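Handheld grippers for cloth: Transide or Chu? (or give up and fold my own shirts)

Forum > End effectors > Grippers, soft and otherwise
1272 views

parallel_jawline
Original poster
I've got budget for one matched pair of handheld grippers for demo collection and I've talked myself in and out of both options so many times that my spreadsheet has a tab called "feelings."

Task is laundry. Shirts mostly, some towels. The data ends up training a two-arm setup with the same fingers on it, so whatever I buy I'm stuck with twice.

Candidates:
Transide pair, 700 dollars, stiff fingers, trigger has a long throw
Chu pair, 394 dollars, softer pads, trigger feels like a stapler from a hotel business center

Anyone run both on fabric? I don't care about blocks. Everybody's gripper is great at blocks.

torque_of_the_town
Ran both for a couple of months. Transide, and it isn't close. The long throw is the point: you get a usable width reading through the whole squeeze. On the Chu you get open, closed, and a brief period of rumor in between.

mildly_compliant
Respectfully, that's a calibration problem. Mine reads fine across the range after I redid the zero and threw out the little spring they ship with it. Also the stiff Transide tips slide right off a thin hem. You have to grab so much cloth that the policy learns to grab a fistful of everything. Ask me how the washcloths went.

torque_of_the_town
How did the washcloths go

mildly_compliant
There was one washcloth by the end. Let's leave it there.

servo_and_sorry
Neither of you has mentioned weight. With the arms doing the work it doesn't matter, but somebody has to hold these up for hours first, and the Transide is front-heavy. By late afternoon my demos all drooped to the left, and so did the policy. I ended up capping sessions at 5 shirts and then taking a break, which does terrible things to your throughput and wonderful things to your wrist.

If you want a third option, Loro will sell you bare fingers and you can print the body. Wouldn't recommend it unless you enjoy printing bodies.

parallel_jawline
Useful, thanks. I hadn't thought about weight at all, which tells you how much time I've spent holding one. What about camera placement? The Transide bracket sits farther back and the Chu one is practically on the fingertips.

torque_of_the_town
Farther back. With cloth the fingertip view is a wall of cotton the moment you lift.

mildly_compliant
Agree on that, annoyingly. I'd go further and say wrist cameras by themselves are a bad bet for shirts. You want a head view too. When you've got both shoulders up, the head camera is the one that can see what the hem is doing.
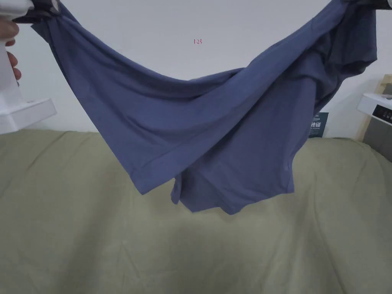 servo_and_sorry
Fine, but a head view moves every time the operator looks at the clock. We fought that on the Prallonton rig until we gave up and let the model deal with it. It dealt with it badly, then a bit less badly with more data. I'd still record it. I would not let it be the only thing the policy trusts for depth near the jaws.

parallel_jawline
OK so the current score is: stiff fingers slip on hems, soft pads have a mushy trigger, one is heavy, and cameras should go everywhere. Has anyone put Chu pads on Transide fingers?

mildly_compliant
Yes. The screw spacing is wrong, so you need an adapter plate. Works well once you stop crying. Zero it again afterward, the pads add thickness and your "closed" won't be closed.

torque_of_the_town
I'd buy the Transide and try that before I'd buy the Chu. I would also like it noted that this is me agreeing with mildly_compliant twice in one thread.

mildly_compliant
Noted. Still think you never calibrated yours.

parallel_jawline
Going Transide, with a set of Chu pads and an adapter plate. The feelings tab has been updated. If anyone has a drawing for the plate, please post it so I don't have to measure a rubber pad with calipers again.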